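I'd driven out to Skurkbridge to talk with a woman who reads animals for a living, and her old hound had already claimed my chair. "He says you can have it back in 5 minutes," she told me. (It was more like twenty!)

She got started at a boarding stable in Prevside, mucking stalls for 600 dollars a month. "There was this mare who wouldn't eat," she said. "I'd get a picture in my head of a blue bucket, over and over. So I went and found a blue bucket." I asked if she'd told anyone. She laughed so hard the dog got up.

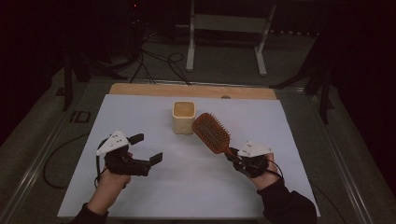
A cream cup and a pale tabletop. 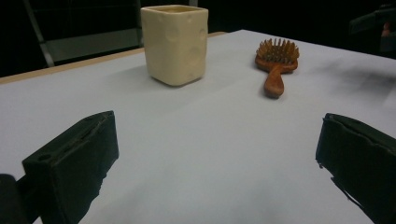 What I really wanted to know was how she tells a message from her own imagination. "I don't always," she said. "I write it all down and check with the owner later." Her notebooks list 3,234 sessions, mostly dogs, plus a goat named Figueroa who she says only ever wants to talk about fences.

She charges 70 dollars a session and does most of them by phone, usually in the evening when the house is quiet. Cats, she told me, tend to hang up first.

I asked whether my own cat might have anything to say. "Probably," she said. "Have you tried sitting on the floor?" I hadn't, so I did that night, and got a very clear picture of the tuna shelf.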